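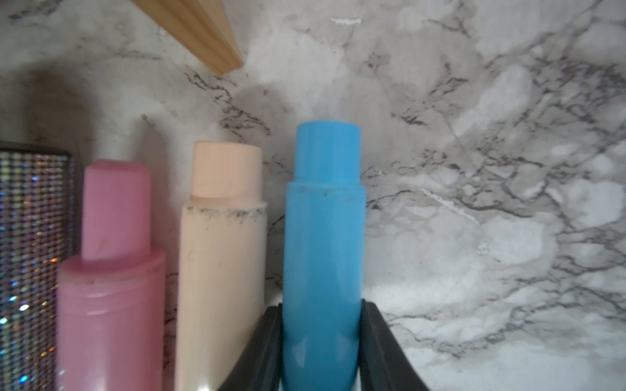

Kohlhase Drops Peak Torque Numbers From Its Drill Boxes

STELLOVLEY, April – Kohlhase, maker of the Hivach line of cordless drills, will stop printing peak torque on its packaging. The company no longer believes the number helps anyone choose a drill, and it has doubts about most of the other numbers on the shelf as well.

Peak torque is usually read in the instant before a drill stalls. A drill can post a fine score that way and still bog down halfway through a deck board. There are several ways to take the reading, and the box rarely tells the buyer which one was used.

"We printed those figures for years, so we can't act shocked," said Dragica Obradović, head of product at Kohlhase. "Each year the number went up. I am not sure the drills got that much better."

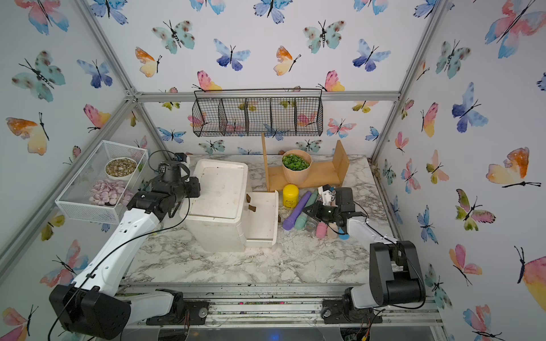
What Goes on the Box Instead

Starting with the Hivach compact drill, each box will show how many structural screws the tool drove into framing lumber on one battery charge. The screw size, the kind of wood and the battery will be printed next to the result. Two drills are covered at launch, and four more Hivach tools will follow if the first boxes don't confuse people more than the old ones did.

The tests were run by Jultum, an outside shop that Kohlhase pays by the job. Kohlhase knows that a test paid for by the maker deserves a hard look. The full results, including the bad ones, will be posted on the product pages. Jultum drove 2,167 screws during the first round, and one drill switched itself off from heat earlier than Kohlhase had expected. That result stays in.

"A screw count isn't the truth either," said Rommel Lagman, who ran the tests for Jultum. "Change the wood and you change the count. At least a person at home can try the same thing and tell us we're wrong."

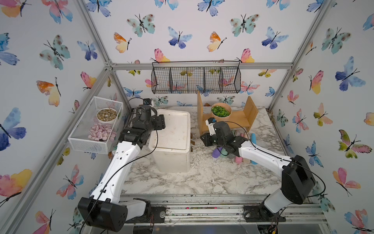
No New Motor, No New Price

Buyers should know that the drills themselves have not changed. The motor, gearbox and chuck are the same as before. Kohlhase will not use words such as "pro grade" or "contractor tough" on the new boxes, having failed to find a definition for either one.

Stores will get the new packaging as the old stock sells through. There are around 1,000 old boxes left in the Stellovley warehouse, and they will be sold as they are. Owners who want the screw count for a drill they already have can ask for it by model number.
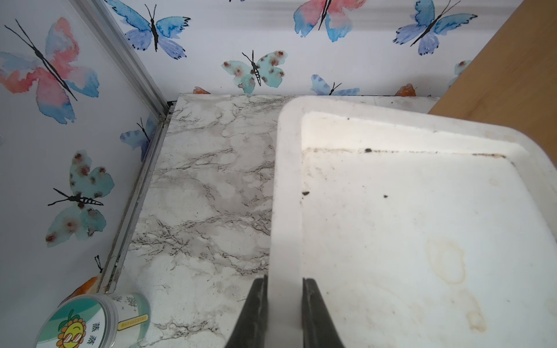 White plastic tray on a marble-patterned surface.

Kohlhase makes cordless drills and drivers under the Hivach name. Press questions go to Dragica Obradović at the Stellovley office. Test sheets are available on request.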